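February 20, 2026

Day four with the Cluvon kit on trial. Started at 7:40, powered both arms from the bench supply, left first. Homing completed without the joint 5 warning we had on day one. I attribute that to the firmware update Tayla Hoani sent over from Tawhiri, though the release notes say nothing on the subject.

Kit as delivered: two arms, two grippers, controller, a hand-guiding handle, one license for the teaching software, and the gear assembly set. Quoted price for the lot went up again in the revised offer. Vaughan wants my recommendation before the March purchasing round. I have told him he will get numbers and a page of text, in that order.

Morning spent on calibration. The procedure in the manual is nine steps, two of which refer to a menu that no longer exists. Carola found the setting under Tools, then Frames, then a submenu labeled Other. After that the routine ran in 11 minutes per arm. Repeatability on the dial gauge looked fine over a short run. I will repeat it with the arms warm, as the spec sheet gives no temperature condition.

Rest of the day on the gear task. The part set is a round plate with pegs and small white spur and bevel gears to go on them. The software treats each gear as a separate skill: approach, grasp, lift, align, lower, release. Taught by hand, corrected by hand, then played back. The grasp is where the effort goes. A gear lying flat on the table leaves little height for the fingers, and the height setting is entered as an offset from a table plane that the user must define. Ours was off by a small amount at the far corner because of the cloth covering. I redefined the plane from four points instead of three and the software accepted it without comment.

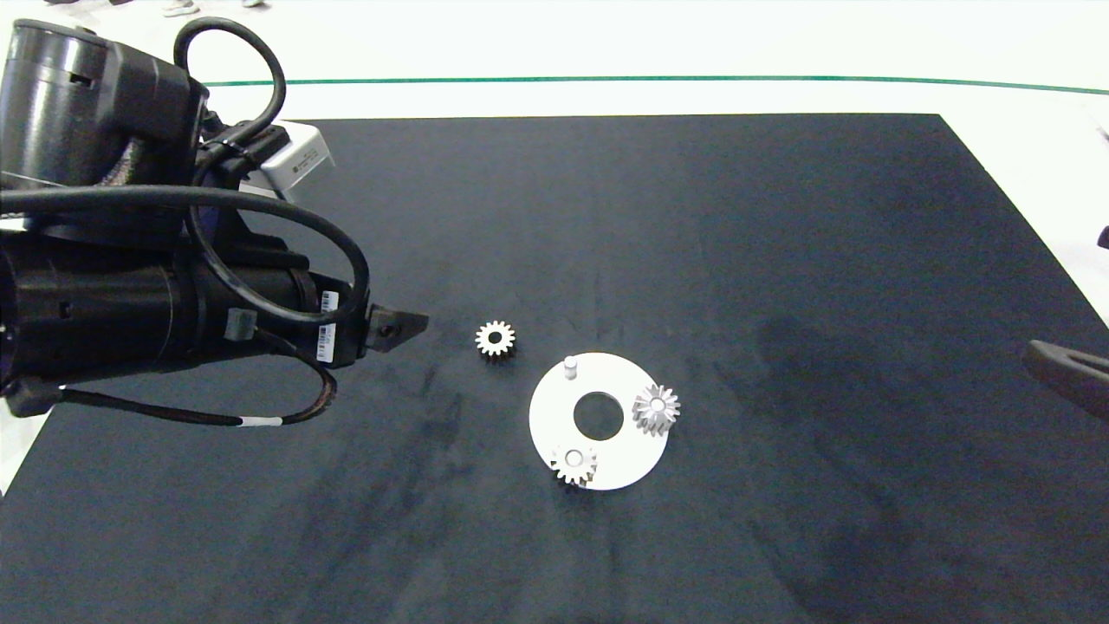 The alignment step has a search mode, a small spiral over the peg until the force reading drops. It is on by default and cannot be set per gear, only per program. For the spur gears I would like a tighter spiral, for the bevel gear a slower one. Wrote this up as a request and sent it to Tayla. Her reply came within the hour: known limitation, planned, no date.

Run log is now at 630 attempts since installation, all modes together, taught and played back. Success rate for the current program on the spur gears is 79 percent. The brochure does not state a figure for this task, so I have nothing to hold it against except the Lasden unit we tested last year, and that was a different gripper and a different plate. Comparing them in the report would be misleading. Digby will ask for it anyway.

Failures sorted by type, from the log comments: gear tilts on the peg and jams, gear slips during the lift, arm stops on a force limit. The first is the most frequent. Raising the release height did not help. Lowering it raised the number of force stops. The usable range is narrow and should be in the manual.

One complaint on cabling. The arm cable has to be dressed by the user and the clips supplied are sized for the thinner cable only. Isla has ordered clips from Kerka. Minor cost, but it belongs under installation in the report.

Support contract: the offer lists 2867 a year for remote support, site visits extra. Response so far has been good, but we are in the trial period and I give that limited weight.

Tomorrow: warm repeatability, then the bevel gear with search mode off. Back up the controller first – the export writes to the internal drive unless told otherwise.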